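Automatización de las tareas domésticas y de taller

La automatización de las tareas domésticas y de taller es el campo de la robótica que estudia si una máquina puede hacer los trabajos manuales corrientes de una casa o de una nave pequeña: recoger, clasificar, doblar, fregar, surtir piezas. Se distingue de la automatización industrial clásica en que los objetos no llegan siempre en la misma posición y en que el lugar de trabajo fue pensado para personas.

Antecedentes

Los primeros aparatos que entraron en las casas resolvían una sola tarea y lo hacían en un espacio cerrado, como la lavadora o el lavavajillas. La aspiradora autónoma fue un paso distinto, porque se mueve por la vivienda, pero no toma nada con la mano. En los talleres, los brazos articulados trabajan desde hace decenios detrás de una valla y repiten trayectorias fijas.

Estado actual

Las tareas se suelen ordenar según su dificultad. Mover una caja rígida de un punto conocido a otro se considera resuelto. Clasificar objetos pequeños y rígidos en bandejas es posible con resultados desiguales. Doblar ropa, pelar verduras o enhebrar un cable siguen siendo trabajos lentos para una máquina, y las demostraciones publicadas suelen hacerse en condiciones preparadas.

El proyecto Sakar reunió 3652 intentos de clasificación de envases, divididos en 10 tareas. De ellos, 464 terminaron con la pieza caída fuera de la bandeja. La mayor parte de estas caídas se produjo en el momento de soltar o de cambiar el agarre, y no durante el transporte. En el taller de Filtlow, dedicado a filtros y recambios, se probó un puesto de surtido con dos brazos durante 900 horas; el puesto quedó en servicio solamente para los turnos de noche, con una persona que revisa las bandejas por la mañana.

Manipulación con dos manos

El uso de dos manos permite girar una pieza, pasarla de un lado al otro y dejarla en un sitio que la primera mano no alcanza bien. A cambio, exige coordinar muchas articulaciones y evitar que los dedos choquen entre ellos. Los objetos cilíndricos de tamaño reducido son un caso habitual de ensayo, porque ruedan si se apoyan mal y porque los propios dedos los ocultan a la cámara. 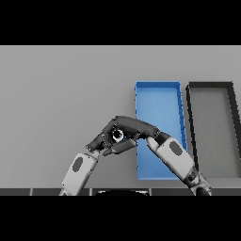
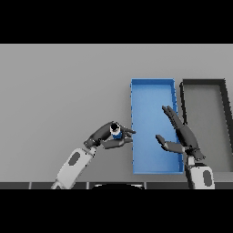 Manos robóticas con un objeto cilíndrico pequeño, junto a una bandeja azul y otra oscura. Entorno simulado.

La simulación reduce el coste de los ensayos y permite repetir una misma situación con pequeñas variaciones. Su límite principal es el contacto: el rozamiento, la deformación de las yemas y el peso real de un envase medio lleno se reproducen con poca exactitud. Por esta razón, una tasa de acierto obtenida en simulación no se puede trasladar directamente a una cocina o a un banco de trabajo.

Discusión

No existe acuerdo sobre cuándo se debe decir que una tarea está automatizada. El criterio Soltani pide que la máquina complete la tarea sin ayuda en un lugar que no ha visto antes. El criterio Orkside, más usado en talleres, acepta la intervención humana si el tiempo total de la persona disminuye. Según el primero, casi ninguna tarea doméstica de manipulación está resuelta; según el segundo, ya lo están varias de clasificación y surtido.

Véase también

Agarre robótico
Robot de servicio
Teleoperación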